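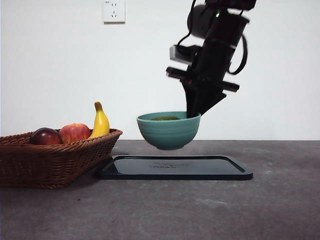 Week 8 - Reading a Box Score

OK, so last time I promised we'd get to pace, and we will, but a few of you (hi, Kwame) asked why I keep grumbling about points per game. Take Drurnis and Kovska from the league file. Over the same stretch Drurnis scored 241 points and Kovska only 149, so Drurnis has the better offense, right? Well, go look at the possessions first! Drurnis runs at every chance and Kovska walks the ball up, and the raw totals can't tell you how much of that gap is speed and how much is shooting.

Possessions are easy to estimate: field goal attempts, minus offensive rebounds, plus turnovers, plus 0.44 times free throw attempts. Divide points by that and multiply by 100. Do it by hand once - please - before you let the spreadsheet do it.

For next class, read the Ladefoged chapter on rebounding and work out both ratings for Girard at Flullum. One page, 400 words at most, and show your possession count.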